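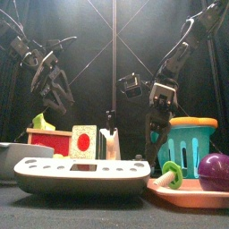
Notebook — natural dye trials, January, Tuesday

Last updated: Tuesday, 4:40 pm

Print this page | E-mail this page

Started the second madder bath at 8:15. Same root as last time, from the Jusberg sack, ground by Volker on Monday evening and left to soak overnight in the steel pot. I used 300 grams of root to 300 grams of dry wool, so one to one. Last time we went lower and the color came out closer to salmon than brick.

Water was from the tap with a spoonful of chalk stirred in. Our water is soft and the first bath suffered for it. Pushpa says the chalk should go in before the root. I put it in after, as I had already soaked everything by the time I read her note. Worth doing it her way on the next round so we have both.

Temperatures, written down as I went:

8:15 — cold, root soaking
9:00 — 35 C
9:30 — 48 C
10:00 — 60 C, wool in
10:40 — 66 C, turned down
11:30 — 62 C
12:30 — 61 C, heat off, wool left in

It got to 66 because I was on the phone with Wiltard over the alum order. They have the fine grade but only in the big bags. I said yes to one bag. Somebody please clear the low shelf before it arrives.

I don't think 66 did harm. The brown in madder is supposed to come out when it gets much hotter than that, and what I can see on the wool at the moment is a clean orange-red. Will know more when it is rinsed and dried. Wet wool always looks a shade or two darker and I have been fooled by that before.

Mordant: all skeins were done last week in alum at 15 percent of dry weight, with cream of tartar at 5 percent. Vsevolod did half and I did half. His are tied with white cotton, mine with blue. I kept them apart in the bath as best I could, but two of the ties have taken up color and I can't tell whose they are. Use plastic tags next time.

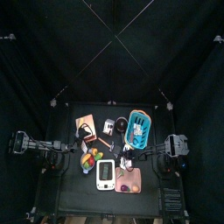

After lunch I went back to the weld samples. These are the yellows that Nelli wants for the border on the Nyarko blanket. She has asked for something lighter than the set we sent in the fall, and less green. I pulled three small skeins from the same bath at different times:

A — 10 minutes
B — 25 minutes
C — one hour

A is pale and a bit patchy near the tie. B is even all the way along and would be my pick. C is strong, nearly the same as the fall set, so no use for this job. Put a length of each on a card and left it on Nelli's desk. She can look at them in daylight tomorrow, the lamps in the back make every yellow look warmer than it is.

Rinsed A and B twice. C needed four rinses before the water ran clear.

Light test, old indigo cards: brought in the set that has been taped to the south window. Each card has one half covered with foil. The single-dip card has faded enough that you can see the line across the middle without looking for it. The three-dip and five-dip cards show no line that I can find. Vsevolod thinks he sees one on the three-dip. We asked Sowmya, who had not been told which half was covered, and she picked the wrong side. I am writing it down as no visible change and putting it back in the window.

The walnut card from the same window has gone darker on the exposed half. I did not expect that. Volker says walnut can do this and it is in one of his books, he will bring it in.

Supplies:
Alum — coming from Wiltard, see above
Cream of tartar — enough for two more batches
Chalk — plenty
Madder root — maybe one more bath at this ratio
Wool — Ado have quoted for 20 kilos of the undyed two-ply. Price per kilo is lower than last year but the delivery charge is up, so it comes out much the same. Sowmya to decide.
pH strips — nearly out, and the ones left are old. Don't trust the readings in the 6 to 7 range.

The small scale is drifting again. I put the same skein on it three times and got three different weights. Used the kitchen one for everything today, which only reads to the nearest gram. Fine for wool, not fine for tartar on small batches.

4:30 — looked in on the madder. Bath is down to 31 C. Leaving the skeins in overnight with the lid on. Whoever is in first, please lift them out, let them drain over the pot and hang them without rinsing. Keep the bath, I want to try a second lot of wool in it for the paler shade.

Contact: Sowmya Bhat, dye workshop | Copyright the workshop members | Back to top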